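# Two Cubs, One Very Tired Keeper

6 a.m. at Karakaya and the lights in the otter house are already on. Defne Değirmenci has her coffee on the windowsill and her ear up against a wooden door. She holds up a hand. Wait. Then a noise like a squeaky toy being stepped on, and she grins.

"Breakfast," she says. "They want it before I want it."

The cubs came in January, in the middle of a cold snap, to a first-time mother called Ploten. (Named after the street the old park office was on. The keepers got to pick.) Dad is Brustgate, a big, slow, easygoing male who moved here from a smaller collection up north and spent his first month asleep. Asian small-clawed otters, both of them. Good match on paper. Took a while in person.

"She stole his fish for weeks," Değirmenci says. "He just let her. Then one morning they were in the same nest box and that was that."

No fuss about the birth itself. Ploten went off her food in the afternoon, dragged half the bedding into the back corner, and by the evening check there was squeaking. The keepers stayed out. They watched on the monitor and kept the visitor path closed on that side, which got a few complaints at the gate. Fair enough, people drive a long way.
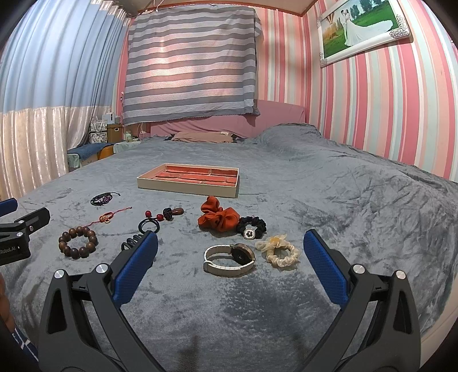
**ISSUE 20**

First weigh-in was short. In, scale, out, door shut. Both cubs were on the small side but gaining, eyes still sealed, fur that silvery baby gray that darkens later. Brustgate paced the whole time and then carried one of them back to the nest by the scruff, which is normal for the species — the fathers do a lot of the work. He hauls bedding. He brings food. He gets climbed on.

Swimming lessons are next and they are real lessons. Otter cubs don't just jump in and know. Ploten will take them to the shallow tray first, and Değirmenci expects screaming. The main pool has been drained down to ankle height on the keeper's side and teh ramp has a new rubber mat, so nobody slides.

The money side. Dastmont, the garden supply firm across the road, paid for the pool work and asked for nothing but a sign. A postcard sale at the front desk brought in 800 on top, and that goes to heated flooring for the den. Old floor is original to the building. You can feel it through your boots.

Names? Not yet. The vet wants to sex them properly before anybody gets attached to anything. The keepers call them Left and Right, after which side of the nest box they sleep on, and it's already out of date because they switched.

By ten the squeaking has stopped. All four are in a heap, one tail hanging out of the straw, could be anybody's. Değirmenci writes up the feeding sheet standing, then reads it back and fixes a line. She's been on earlies since the birth and turned down a swap twice.

"I'd only lie in bed wondering if they'd ate," she says.

The otter house reopens to visitors once the cubs are steady in the water. Mornings are best for seeing the adults. Keep your voice down by the den window, and please don't tap on teh glass — Ploten taps back, and then she's up for an hour.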